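June, workshop, 8.40 in the morning

Dehumidifier in the timber store has stopped again. The hour counter says 1,308, and the leaflet promises a service interval of 4,000, so it has given us a third of a life and considers the matter closed. Bucket empty, fan turning, coil at room temperature. A very expensive fan, then.

Leire Marín noticed before I did, by the smell. She says the back of the store smells of "somebody's uncle's boat". The dial hygrometer by the door says 52%. The dial hygrometer by the door has said 52% all year, including when the door was propped open in the rain, and I think we can retire it.

## Getting a number we believe

Did the salt test on all the meters we own. Table salt in a jar lid, enough water to make it look like wet sand, lid and meter sealed together in a freezer bag, left overnight on the bench out of the sun. Should read 75%.

| Meter | Read | Verdict |
|---|---|---|
| Door dial | 52 | decorative |
| Leire's digital | 73 | add two and carry on |
| Trudwood one, white | 75 | annoyingly good |
| Trudwood one, grey | 81 | battery was low, then 76 with a new one |

White Trudwood now hangs at the back of the store on a nail at board height. It isn't to be borrowed. I have written this on it.

First proper reading at the back: 68%. Near the door: 61%. So the store is damp, and damper at the end where we keep everything we care about.

## Oven-drying a sample

Didn't trust the pin meter on the Rinel ash, which came in labelled "kiln dried" in handwriting I'd call optimistic. Cut a short piece from the middle of a board, well away from the ends, and did it the slow way in the old kitchen oven at 103.

- Wet weight 28.4 g
- After lunch 25.3 g
- Before going home 24.7 g
- Next morning 24.6 g, and the same an hour later, so called it dry

(28.4 − 24.6) / 24.6 = 15.4%. The pin meter had said 12. Checked its species setting and found it on a tropical hardwood none of us has ever bought. Set to ash it says 15, and I've apologised to it.

Fifteen is no use for drawer sides. The Arroyo order waits, and I get to make the phone call.

## Stacking

Restacked the ash on the dry side. What was wrong with the old stack:

1. Stickers of three different thicknesses. My fault, I was in a hurry and they were nearby.
2. Stickers not in line from one layer to the next, so the boards had started a gentle wave. Very attractive. Useless.
3. Bottom layer on bearers so low that no air got under it.
4. Whole thing pushed against the outside wall, which is where the boat smell lives.

New stack has matched stickers, a hand's width off the wall, taller bearers, and two concrete slabs on top. Weighed one full board before it went in, for comparison: 3,096 g, pencilled on the end grain with an arrow. Please weigh that board and no other. Please also put it back where it was, since the last experiment of this kind ended up as a shelf.

## Dehumidifier, part two

Took the cover off with the plug out. Filter like felt. Vacuumed it, vacuumed the fins with the soft brush, straightened a few that had been leaned on. Left it to stand upright for the afternoon and tried again. Compressor clicked, thought about it, clicked off. Leire suggested the start capacitor and I agreed in the tone of someone who had been about to say it. Ordered one. Moved the small desk fan into the store meanwhile, pointing along the stack and not at it.

By 4.30 the back reads 66%. I'm not going to call that progress, it could be the weather.

## Bevside

The oak-toned veneer round stays in the main shop until the store behaves. Surface has faint scratches, and the thin groove between the rim and the inner panel wants dusting out with a dry brush before any finish goes near it. No wet cloths. 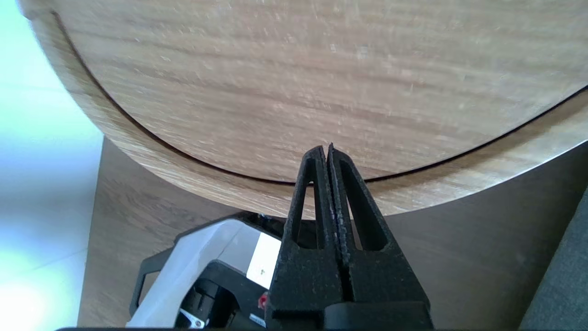 ## For the next 7 days

- Read white Trudwood at opening and closing, write it on the sheet by the store door
- Weigh the pencilled ash board at the end of it
- Fit capacitor when it comes, reset nothing on the counter
- Ring Arroyo (me)
- Take down the door dial, or at least turn it to face the wall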